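Re-zeroing the left arm (again)

17/04/2018 – by Orsolya Erdős
Last updated: August
2 min read

So the left arm started drooping again. Not a lot, but every time I parked it the jaws came to rest a little lower than I'd told them to, and after a week of pretending it was fine I gave in and did the whole job properly.

Power off first, then I held the arm up with one hand while I backed out the horn screws at the shoulder with the other (a third hand would be lovely, thanks). Two of them were barely finger tight! I cleaned off the old threadlocker, put on a tiny drop of new, and set the horn back one spline over. Rosaire Nguyen had told me to check that back at Lircombe and I ignored him, so there you go, Rosaire.

Then the cable. It had been pulling at the wrist whenever the arm reached across, so I gave it a much bigger loop and moved the tie further down. It looks messy and I don't care – a tight cable kills connectors, and I've already bought 3 of those.

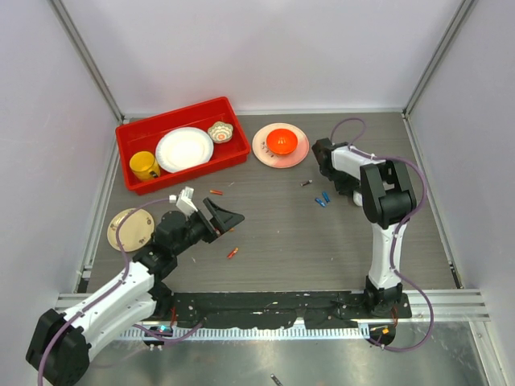
After that it was just calibration. Both arms to their rest pose, write the offsets, power cycle, check again. The shoulder wanted an offset of 234, which seemed like loads until I remembered I'd moved the spline. The right arm I left alone apart from snugging up the base bolts.

Next job is the gripper pads, if Océane ever mails me the rubber sheet she promised.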